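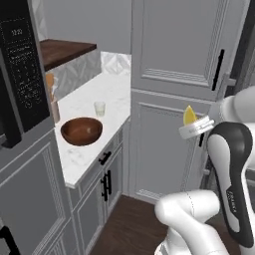

4. Planning the equipment budget

4.1 What had to be decided before buying

The project had money for one arm and one gripper, to be paid out of a single budget year. Our earlier experience with the laboratory at Ninstead was that the arm itself is the easy part of the order. The difficult part is everything which is attached to it, placed under it or paid for every year after it. For this reason we decided to carry out the kitchen tasks in simulation before the purchase order was signed, and to use the results for writing the list of requirements.

The tasks were chosen from household work with small objects and ordinary furniture. Figure 3 shows one moment of such a task, in which the gripper holds a small round lid with a lemon wedge on it. Objects of this kind are useful for planning because they put demands on the gripper that are not visible in a catalogue. The maximum payload has almost no meaning for a lid. What matters is how finely the fingers can be positioned, how low the closing force can be set, and whether the hand can stay level while the elbow is moving.

Figure 3. Simulated kitchen used for the requirements study. The gripper holds a small white lid carrying a lemon wedge, with the tall cabinet behind it and the countertop to the left.

4.2 Trials and what they changed in the order

We ran 332 trials on two candidate arms, which we call the short-reach and the long-reach model. Both were modelled from the dimensions in the supplier's documents. The short-reach model was the cheaper one and had been the first choice of the group. In the trials it could work above the countertop without difficulty, but it often came near its joint limits when it had to turn from the counter to a tall cabinet and pull a handle there. The long-reach model completed these movements with a better margin, although its elbow needed more free space in the aisle.

This result changed the budget in two places. First, we moved to the long-reach model and accepted the higher price. Second, we removed the linear rail from the list. The rail had been planned to compensate for the short reach, and with its mounting plate, cable chain and installation it was nearly as expensive as the difference between the arms. We would probably not have noticed this by comparing the price lists only, as the rail was quoted by another firm and was kept in a different file.

For the gripper we compared two offers, one from Rondoris and one from Preseck. The Rondoris gripper had a lower purchase price, but the fingers were sold as a closed unit and had to be replaced together. The Preseck gripper allowed single finger pads to be changed. In our simulation the pads cannot wear out, so we could not measure the cost of this. We used instead the number of grasps per trial and multiplied it by the planned hours of operation. This is a rough method and we present it as such. It was still enough to show that spare pads must have their own line in the budget and cannot be taken from general consumables, as was done in Ninstead.

4.3 Costs which the simulation does not show

Several items had to be estimated without any help from the trials. The controller cabinet needs floor space and ventilation. The kitchen furniture must be bought and fixed to the wall, and the doors must be of a quality that survives repeated pulling. Safety assessment was quoted by MacAulay at $2,643, with a second visit charged separately if the layout is changed after the first one. We therefore recommend fixing the furniture layout before the assessment is booked - also in the case that the arm is delivered late.

Delivery time was itself a planning problem. The supplier gave a period of 7 weeks for the arm, but the gripper adapter had no confirmed date when the order was prepared in December. We asked for two separate invoices so that a late adapter would not block payment of the arm inside the budget year. The purchasing office agreed to this only after the order had been split formally, and the new paperwork took longer than we had expected.

Training of staff was at first forgotten completely. It was added in the last version of the budget, together with one day of support after installation. Groups that have never operated an arm of this size should plan for more than one day, as the first questions usually come up when the supplier's technician has already left.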